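Sunday, December 1, 2019
By the Citwood course staff

Chapter 2
Carrying Things from the Car

Start with the trunk shut and the bags still inside it. Most of this chapter happens before anyone lifts anything.

The last chapter was the store end: picking, paying, bagging. Now the other end. A parked car, a stretch of sidewalk, a door at the far side. Short trip usually. Also the trip where eggs get broken, straps give out and people hurt their backs, and hardly any household manual spends more than a paragraph on it.

We spend a whole chapter. Some of it will seem obvious. Read it anyway, the exercises in the back lean on it.

First, terms. A "load" is everything you carry in one go, however many bags. A "run" is one trip, car to door and back again. A "hug carry" is anything held against the chest with both arms. A "drop carry" hangs from the hands. A "shoulder carry" you can work out. Keep these straight, the tables use them without explaining.

Two rules for the hug carry. Keep the load high enough that your knees stay free, low enough that you can see over it. That second part gets forgotten all the time. A tall paper bag under the chin feels secure and hides the curb completely. Try it at home with an empty bag before you argue.

Mixed loads are the ordinary case. A soft bag and a stiff one, or a bag and a box. The soft one gives, the stiff one doesn't, and the arms have to deal with both. Put the stiff piece where your stronger arm can get under it. Let the soft piece fill whatever gap is left — it will anyway.

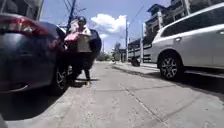 Fig. 2.1. A mixed load held at the chest, on the sidewalk between parked cars.

Look at how close the two pieces sit to the body. Arms held out in front tire fast, even with something light. Now the ground. Concrete, a gentle rise, some wear on the surface. A slope you'd never notice empty-handed is one you will notice with full arms, so shorten the step a little going up and shorten it more coming down.

Parked cars make the walk narrower than it looks. Mirrors, bumpers, a door somebody opens without checking. Load on the side away from traffic if there is a choice. Bags never go on the roof "just for a second." Set them on the ground by the back wheel if you have to, and remember they're there before you drive off.

Weather gets its own section later (2.4), but a word on sun. In July a closed car heats up quick and so does whatever you left in it. Cold food goes first run. Then anything soft, then cans and bottles, then the stuff that could honestly stay in the trunk til tomorrow.

How many runs? More than you want. The one-run habit, every handle looped over both wrists, is the biggest cause of dropped bags in our class logs. The Dendeck section kept a log of 334 runs over the term and wrote down each drop and where it happened. Almost 100 of those runs ended with something on the ground. Curbs were worst. Front steps next, then the door itself, keys in the wrong pocket.

Which brings up keys. Get them out at the car. In the hand or hooked on a finger, not at the bottom of the bag you are hugging. If the door is shared, as at the Cisneros building used in Exercise 3, somebody else may hold it for you. Don't plan on it.

A note on bags. The Molto tote turns up in several exercises, only becuase the classroom has a stack of them. Any bag with a flat bottom and two sound handles will do. Check the stitching where handle meets bag. Tug it once, hard, while it's empty.

Before you go on to 2.1, do this. Next time you come home with shopping, write down the order you unloaded, the carry you used for each load, and anything you had to put down on the way. Half a page is plenty. Bring it to class, you'll need it for the first table.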